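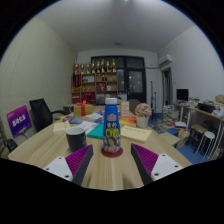
Esperanza Rosenthal has run the Tirneck student manipulation project for 3 years. The project takes second-year engineering students and gives them one term to produce a working grasping policy from demonstrations they record themselves. We spoke in June 2021, shortly before the final assessment.

The first question was why the students collect data with a hand-held gripper and leave the arm switched off for most of the term.

"Scheduling, mainly. We have one arm and 4 teams. If each team had to teleoperate it for every demonstration, they would spend the term waiting. With a hand-held unit they can record at a kitchen table."

Each team must submit 175 accepted demonstrations. A demonstration is accepted if the object stays in view during the approach, both pads make contact, and the pose track has no gaps. The last condition causes most of the rejections. According to Rosenthal, teams usually blame the tracking software first and their own wrist speed second.

"They move like people. A person reaches for a bottle very quickly, and the last part of the reach is nearly ballistic. The tracker does not like it and neither does the policy. I tell them to move at the speed they would use to carry soup."

Object choice is left to the students. Bottles are popular and Rosenthal does not discourage them, although she considers a tall bottle harder than it looks. The approach height matters. If the pads close too near the cap, a small lateral error tips the bottle. If they close too low, the fingertips can strike the table before the grip is complete.

"The first week, everyone grips at the middle because it feels natural. Then they plot their contact heights and find a spread of several centimeters. The policy learns the spread. We had one team, Cisley, that got very good at knocking things over in a consistent direction."

Cisley is a team name; the others this year are Belmonte, Hasodach and a group that registered without one. Belmonte wrote a short script that flags any recording in which the two pads touch the object at noticeably different times. The script is now part of the common tools. Rosenthal described it as "forty lines, badly commented, very useful."

She was asked whether the rooms should be tidied before recording. The course handout says only that the working area must be safe to reach into.

"I leave that to them. A plain background gives a nice result on that background. Then we bring the policy to the lab, where there are shelves and chairs and other people's papers, and it has never seen any of it. I would take fewer recordings in more rooms. They don't always believe me until the first transfer test."

The transfer test is held halfway through the term. Each policy gets 48 attempts on the arm, divided evenly between objects from the training set and objects the team has not handled. Marks are given for the written analysis of the failures. The success rate is reported and carries no marks, an arrangement introduced after the first year, when two teams trained on little besides the test position.

On hardware, Rosenthal had few complaints. The finger pads wear and have to be replaced in pairs, or the grip centers off axis. The brackets crack at the screw holes if overtightened. She would like a stiffer mount for the camera and has a revised drawing that she hopes to print in August.

"The calibration is what I would change. At present it takes a student most of an afternoon the first time, and if they get it slightly wrong they may not notice for a week. Every recording made in that week is then off by the same few millimeters. You can correct for it afterward if you know about it. Hasodach did, and wrote it up properly, and that was a good report."

Next year's course will add placing as well as grasping. The object must be set down upright on a marked spot and released without dragging. Rosenthal expects the acceptance rules to need rewriting, in particular the definition of when a demonstration ends. The current tools stop recording a fixed time after the gripper closes.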